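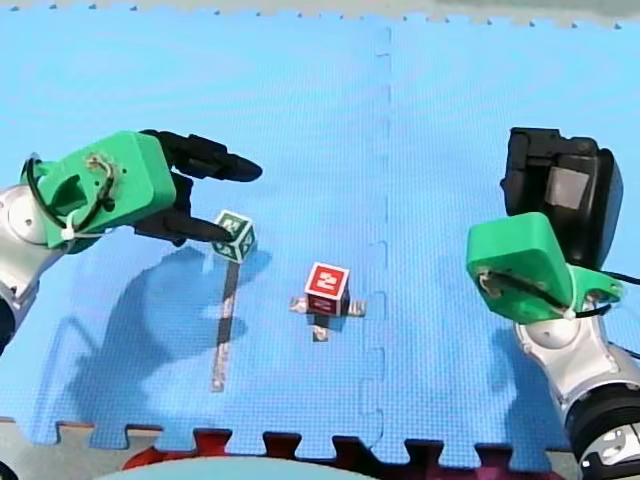
*Both arms over the blue mat, with the green cube and the red cube.*

# Zuvano Two-Arm Cubes

Zuvano is the final project of the fall robotics class at Kernwood. Five students built the setup, drove the arms by hand, and labeled the recordings. The set has 1,521 episodes covering three tasks. We used it to train a small policy for the class demo in December, and next year's class will start from it.

## Tasks

- `reach_green`: the left arm moves to the green cube and stops with its fingers around it. The right arm stays parked.
- `reach_red`: same thing with the right arm and the red cube.
- `both`: left arm first, then right. The second arm may not start until the first has stopped.

An episode ends when the driver presses the pedal or at 1,000 steps, whichever comes first. Episodes that hit the step limit are kept and have `timeout` set to true.
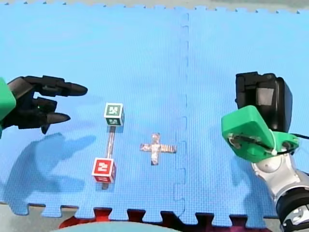

## Files

```
zuvano/
 episodes/ one folder per episode
 labels.csv task, driver, success, timeout
 splits/ train.txt, val.txt
 tools/ playback and export scripts
```

Each episode folder has the video, joint positions for both arms, and gripper opening. Joint angles are in radians. Gripper opening runs from 0 (closed) to 1 (open). The left arm always comes first in the arrays. Early October episodes had this backward and were fixed with `tools/swap_arms.py`, so please don't run it again.

To play one back:

```
python tools/play.py --episode 0412
```

Add `--plot` to get the joint curves under the video. It's slow on the lab laptops.

## Labels

Success was marked by the driver right after each episode and checked later by a different student. When the two disagreed, we watched the video together and went with the stricter answer. For the reach tasks, fingers on only one side of the cube count as a miss, even if they are touching it. 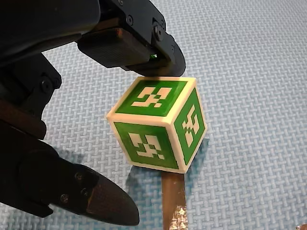
**Hosonden Team**
Dataset maintainers, Kernwood robotics class

We keep the files on the Whitelaw server. Ask for read access through the class page. If you find a bad label, open an issue with the episode number and the task name, and don't edit `labels.csv` directly. The splits are built from it and will go out of sync.

## Known problems

The cubes shift between sessions, so don't hard-code their positions. The shadows of the arms also move a lot in the afternoon recordings. Our first color-based cube finder broke on those, and we switched to reading the patterns on the cube faces.

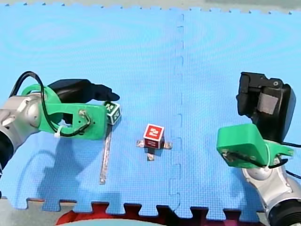
That works better but still loses a cube when a gripper covers most of it. In those steps the `cube_pose` field repeats the last good value and `cube_seen` is false. Filter on `cube_seen` before computing any distance.

Drivers also have habits. One of us closes the gripper much faster than the others, and it shows in the curves. The `driver` column is a number from 0 to 4 if you want to hold one driver out for testing.

## Still to do

- Export script for the new file format
- Redo `val.txt` so it has more `both` episodes
- Write down the camera calibration steps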